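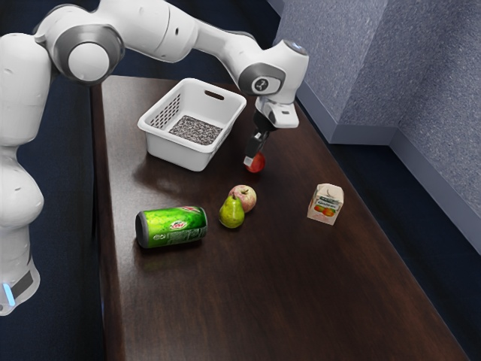
The robotics club at Wumenbridge College meets after lessons in a room above the canteen, and for most of this year it has not had a robot. It has had eight laptops, a borrowed projector and a piece of simulation software in which an arm picks up groceries from a table and puts them in a basket.

The groceries are the whole of the Menton Challenge, an inter-school contest now in its third year. Each team gets the same virtual arm, the same table and the same basket. The organisers choose the objects and where they go, and teams do not see the layouts used for scoring until the day. An apple might be standing clear of everything, or it might be up against a pear. A drinks can may be upright or on its side. The arm has a fixed time to clear the table, and points are lost for anything dropped, knocked to the floor or left behind.

Eglė Vasiliauskas teaches computing at the college and started the club with six pupils. Her first plan was to buy a small desktop arm and build it up from a kit. The school could not find the money, and she now thinks the delay did them good.

"If you have one real arm and a dozen teenagers, then eleven of them are watching," she says. "In the simulator they all get a go, and if they drive the hand straight through the table we press reset."

They pressed reset a great deal in the autumn. The club keeps a log of every attempt to pick something up, with the object, its position and the result. By the end of the spring term it ran to 1,710 attempts, of which 746 had ended with the object in the basket. Most of the successes came after February.

The log was the idea of a Year 12 pupil who had grown tired of arguments about whether a change had made things better. Before it existed, someone would alter the code, try it twice and announce that it worked. Now a change is kept only if it does better over a full set of layouts, which takes most of an evening to run.

Apples were the first thing the club got right. They are much the same shape whichever way round they are, and the gripper can come down on them from above without much thought about angle. Pears were harder. The first version of the code aimed for the middle of whatever it saw, and on a pear that meant the fingers often closed where the fruit narrows and slid off the top. The fix was to aim lower on anything taller than it is wide, and it took four weeks to find.

Cans lying down caused the most trouble. The hand has to turn so that its fingers close across the can, and if it is a few degrees out, the can rolls. Of the attempts in the log, 194 are marked with a single word, "rolled". A good number of those finished on the floor.

Cartons have their own problem. They stand up nicely but tip when a finger catches the top edge, and a carton on its side next to fruit is awkward to get at. The club's answer is to take cartons early, before the arm has had a chance to nudge them. Deciding the order has become a job in itself, and two of the younger members look after nothing else. Their rule at present is to start with whatever has the most space around it and leave touching fruit until the end.

Not everyone in the club writes code. One pupil draws up practice layouts, trying to think of the nastiest arrangement the judges might allow. Another writes the short report that every team must hand in, which counts for a fifth of the marks and which last year's entry left until the night before.

The club's program is called Wada. It has been rewritten twice, and the present version is a good deal shorter than the one it replaced.

The final is in July and will be run on the organisers' own computers, so the team has to hand over its code and sit on its hands. The prize is a term's loan of a working arm from Bruken, a packaging machinery firm that sponsors the contest. Vasiliauskas has already measured the bench in the room above the canteen. It will fit, she says, if they move the printer.

The club meets at 3.45 pm in term time and is open to pupils from Year 9 upwards. No experience of programming is needed.

More from Schools and Learning
The sixth form that runs its own radio station
Why woodwork is back on the timetable
A bridge made of spaghetti, and how much it held
Letters: homework, phones and the long summer break

Get our newsletter
New features and a pick from the archive, sent once a month. You can unsubscribe at any time.

We use cookies to remember your settings and to see which pages are read. Accept all | Manage choices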